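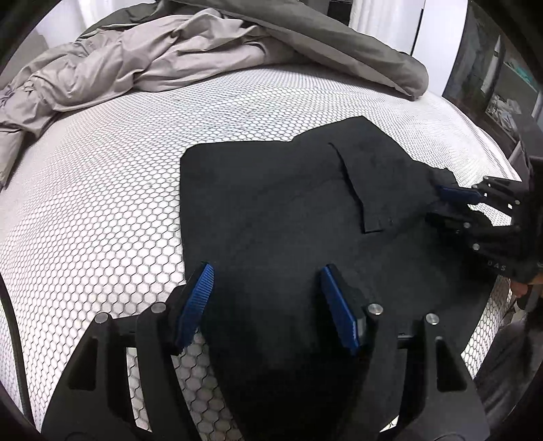 Puren Portela

Trikance: two-gripper garment handling on beds

README for the bed subset, April release

Trikance is a set of demonstrations for learning bimanual cloth handling from hand-held grippers. The bed subset covers dark garments laid out on a mattress. The operator works with one gripper in each hand, and both tools carry blue ridged finger pads.

Contents
42 episodes, split by garment:
20 training garments
2 held-out garments, test only

Task
Start with the garment flat on the mattress. One gripper pinches a sleeve or corner and lifts; the other approaches with its fingers open. An episode ends when both grippers have released the cloth.

Baseline
The Durnby policy predicts relative gripper motion and finger opening from the gripper view. It was trained for 7 hours on one GPU. Most failed grasps fall into two groups: the fingers close above the cloth, or they take the mattress cover along with it. The second is more common near hems.

Known limits
Black cloth gives few visual features. Pocket flaps and seams are often the only usable cues — depth estimates on plain areas should be treated as unreliable. Patterned mattress covers, such as the hexagon print, draw keypoint matches away from the garment. Bedding is left on the bed and not masked.

Splits are by garment. Do not reshuffle by episode.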